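1 min read

Setting up the bench – part 2

1. Roll the green marbled mat out lengthways and smooth it down. I like mine long. 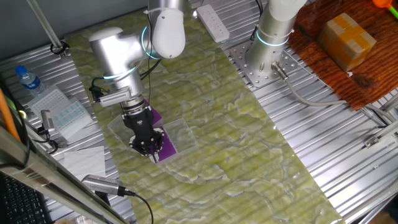
2. Fetch the purple racks. Mine came from Bellis – order code 2446, if you want the same!
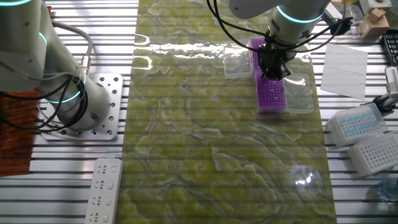 3. Hold each one level with both hands (I've dropped plenty).

Note: labels go on last.
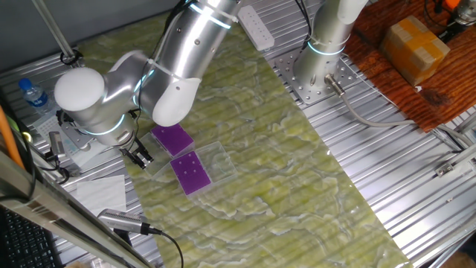

4. Wipe the clear trays with a soft cloth.

Caution: no scouring pads – they scratch.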